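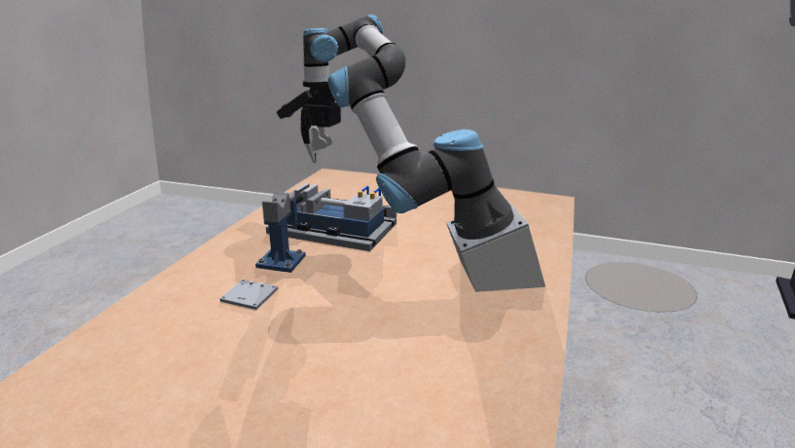 2. Protocole d'essai

Le présent rapport porte sur le fluage en flexion de panneaux de bois destinés aux plans de travail d'atelier. Les éprouvettes ont été découpées dans deux références du fournisseur Larnik, désignées ci-après Rarkent et Plemach. Toutes ont été conditionnées à 65 % d'humidité relative jusqu'à masse constante, puis chargées en flexion trois points pendant 73 heures.

La flèche a été relevée au comparateur à mi-portée. La charge appliquée correspond à 37 % de la charge de rupture, déterminée au préalable sur trois éprouvettes témoins de chaque référence. Tuấn Triệu a assuré les relevés, Hằng Tiêu le dépouillement.

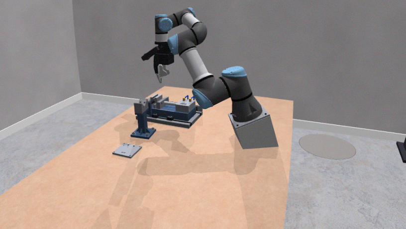
Le montage repose sur deux appuis cylindriques. L'entraxe est réglé au gabarit avant chaque série, et le zéro du comparateur repris après mise en place de l'éprouvette à vide.

3. Résultats

La flèche différée des panneaux Plemach se stabilise en fin d'essai. Celle des panneaux Rarkent continue de croître, avec une pente faible mais non nulle. Le modèle de Burgers restitue correctement la première série ; pour la seconde, l'écart entre calcul et mesure atteint 5 % au dernier relevé. Une dérive de l'hygrométrie de la salle n'est pas exclue, l'enregistreur ayant été arrêté pendant une nuit.

Les essais de recouvrance, prévus en octobre, porteront sur les mêmes éprouvettes. Le dépouillement complet figure en annexe B.

Rapports récents
Retrait des colles vinyliques en couche mince
Étalonnage d'un comparateur à cadran
Étude thermique du local Ross
Vibrations d'une poutre encastrée-libre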